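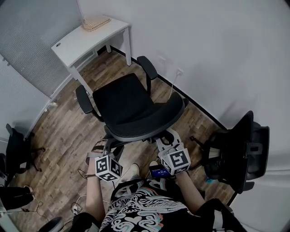 Hand-held grippers and an office chair.

Will our cleaners lose hours to this?
We tidy offices at night. Drovex wants staff to wear the grippers for up to 2 hours a shift so a robot can learn chairs and desks. Has anyone done it?
Hala Nseir

We did, from June. Same hours so far, but sore wrists. Ask for breaks in writing.
Mahawong

Get the pay rate agreed first. Ours was 13 an hour and they tried to call it training.
Clisutach

Robots can't do stairs so you're fine.
Sturadum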